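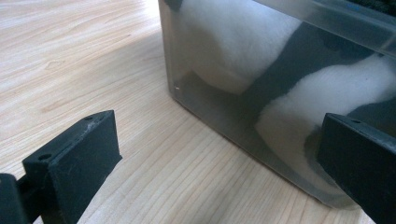 Niamh Keane still smells smoke when she opens her desk drawer. "I've washed it out with everything," she tells me. "Vinegar, bicarb, that lemon stuff. It comes back whenever the weather's warm."

We're in the back office of Tallby, the furniture yard she manages on the Trerkgate estate, and I've come to ask her about the night in February when the timber store two doors down went up. I only live over the hill, so I remember it pretty well myself (I stood at my bathroom window in a dressing gown like half the town). But Niamh was there from nearly the start, and she hadn't talked to anyone from the paper until I pestered her into it.

She'd stayed late to finish a stock count. "I had 443 chair legs on my sheet and I was cross, as there should have been more," she says. "So I was going round again. And I heard this popping. I thought it was kids with fireworks."

She went out into the yard at twenty to nine and saw an orange light moving about behind the high windows of the Stoyanova building. It took her a moment to make sense of it. "You'd think you'd know a fire when you saw one, wouldn't you? I stood there thinking, oh, they've got the heaters on."

She rang 999 and was told to get out and stay out, and she did, more or less. I ask what more or less means and she goes a bit pink. "I went back for the van keys. It was parked right up against the fence with a full tank. I know. My sister's already had a go at me."

The first two engines came up Inel Road nine minutes after her call, by her phone, and by then the roof at the far end had started to sag. What she remembers most is how loud it was. I'd have said the same, and I was a good mile off! "It roared, and then every so often there'd be a great big bang and the crew would all look the same way. Gas bottles, one of them said to me later. They'd moved us back by then, down to the roundabout."

Us, by that point, was a fair old crowd. There are flats behind the estate, and people were being brought out in slippers with cats in carriers and so on. Niamh reckons there were about 200 people on the verge at one stage, plus a man going up and down asking whether anyone had seen his tortoise. (It was in the airing cupboard at his daughter's. He'd forgotten he'd taken it over there.)

I wanted to know what the firefighters were like with everyone. She thinks about that for quite a while. "Calm. One lad can't have been much over twenty and he was soaked through, and he came and told us what was going on every half hour or so, even when there was nothing new. I've thought about him a lot. I never got his name. If he reads this he can have a chair."

There was trouble with the water early on, which plenty of people will remember from the letters page. The nearest hydrant didn't give enough pressure and hoses had to be run from the canal, across both lanes. Niamh doesn't want to get into whose fault that was. "I saw them dragging hose at a run in the dark. That's all I can tell you. Let somebody with a clipboard do the rest."

The wind was the lucky bit. It had been blowing towards Tallby all day and it swung round at teatime. Her building lost its guttering and most of the paint on one side, and the whole lot inside stank for weeks, but it stood. The Stoyanova store was down to its steel by morning. There were no injuries, apart from one firefighter's twisted ankle.

She was let back in just before noon the next day. "The stock sheet was still on the bench with my pen on it. I sat down and carried on counting. I think I must have been in shock, because I got to the end and hadn't a clue what number I'd got to."

The plot is still fenced off, and you can see it from her window if you lean. She's heard it might be units again, or a car wash, depending on who's talking. She'd like the timber people back herself. They used to let her have offcuts for nothing, and one of them made very good flapjack.

Before I go she walks me round the side to show me where the paint blistered. They've redone most of it in green, but she asked the decorator to leave a patch by the back door, down low, next to the tap.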